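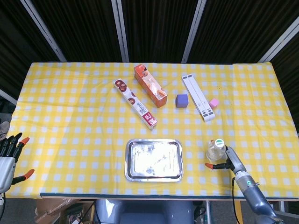
Do I need special bags to store dried food at home?
Mostly no. The makers of storage gear would like you to think a packet starts dying the minute it is opened, and they price their tubs to match. A dry cupboard and a clip will see most things through to the date on the pack. Cartons are the awkward ones: an open-topped one like the orange carton on the yellow gingham cloth can't be clipped at all, so tip what's in it into a jar with a lid.

Are vacuum tubs worth the money?
I paid 30 pounds for a Vodley set in August. After 8 weeks the oats in it tasted the same as the oats in a jam jar. Draw your own conclusions.

What about those sachets that "absorb freshness loss"?
Ask the seller what that means. I asked Drestiler twice and got a discount code.

Does the fridge help?
For nuts and brown flour, yes. For biscuits I can't see the point, and they pick up smells.

Pornthip Ongart wrote in to say her rice keeps for years. Is she right?
White rice, quite possibly. Brown rice goes off much sooner because of the oil in it. Sniff it before you cook it.

Can I trust the date?
"Best before" is about quality. "Use by" is about safety, so stick to that one.

Page last checked 2025-10-07 by Chalerm Rungrueang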